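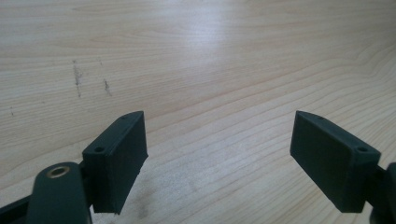
3 min read

The Table Question, Part Two

Those of you who read the January newsletter will remember that I asked, innocently, whether anyone had opinions about the break room table. I got 21 emails. One of them had an attachment. I have now read all of them, some in the bath, and I can report that people who haven't answered a group message since they were hired will write four paragraphs on the subject of coasters.

A quick refresher for the new folks on the Tukora floor. The old table went to the Van Wyk building when we merged kitchens, and its legs were never quite the same length after the stairs. The replacement is pale, it has a lot of grain, and it shows everything. Refilwe Swanepoel picked it. She would like it known that she picked it from a list of two, and that the other one was glass.

The complaints sort themselves into marks, drinks and bags. Marks first. Several of you are convinced that the streaky gray ones are scratches and that the finish is ruined. Danilo Ocampo went at a patch near his usual seat with a damp cloth and a dab of dish soap and says it came up fine, though he also says that about his car. Please try the cloth before you write to me. Please do not try the green scouring pad, which has been moved to the high shelf for its own safety.

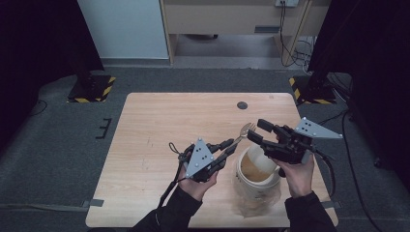 Drinks are harder. The trouble with a cup of coffee is that it gets put down next to whatever else you have going on, and then you reach over it, and reach over it again with something in your other hand, and we all know how that story goes. Nokuthula Tshabalala proposed a "beverage side" and a "working side," divided by tape. I admire this. I also sat in the room for 20 minutes at lunch and watched four people use the table from the end, which would make them citizens of neither. The tape is on hold.

Then there are the plastic bags. You bring your lunch in one, you take the lunch out, and the bag stays, slowly uncrumpling itself like something waking up. Up to nine of them have been found in the room by closing time. A bag is not a placemat. It is also not a coaster, whatever a certain person in accounts told me with a straight face. If your cup is standing on a wrinkled bag, your cup is standing on a small hill. Fold the bag and put it in the drawer under the kettle, where we keep the other 40.

Forks go back in the drawer too. We started the year with a full set and I'm not going to name the department that now eats yogurt with a letter opener.
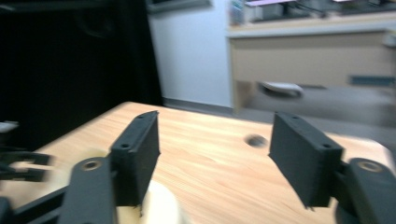
The break room table, looking toward the back wall.

Sorin Stanciu has asked me to address the hole. Yes, there is a hole in the top. Yes, it's round and tidy and was clearly made on purpose. The Staler catalog calls it a "cable pass," Sorin calls it a crumb chute, and someone who has not come forward has been posting sunflower seed shells through it. They land on the floor. There is no container under there. I checked, on my knees, in decent trousers.

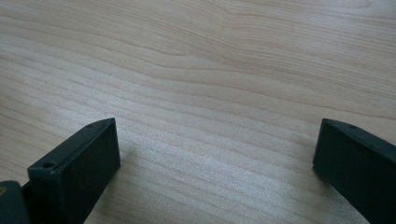
Now, the tablecloth. Refilwe Ntuli from Durkov's side of the hall has offered us one, oilcloth, with lemons, and the vote in my inbox is close enough that I would call it a tie if I didn't have a view of my own. My view is no. Look at the wood when there's nothing on it: those long thin lines running across, the wide bands curving along above them, the shine where the light lands. It's a nice table. We could stand to see a bit more of it. The lemons can go on the filing cabinet, which has no grain to speak of and could use the company.

So the arrangement for now is the cloth by the sink, bags folded, shells in the trash, and cups wherever you like so long as you wipe up after them. Refilwe S. is pricing coasters. She has been given a list of two.

Next month: the microwave, and who keeps setting it to defrost.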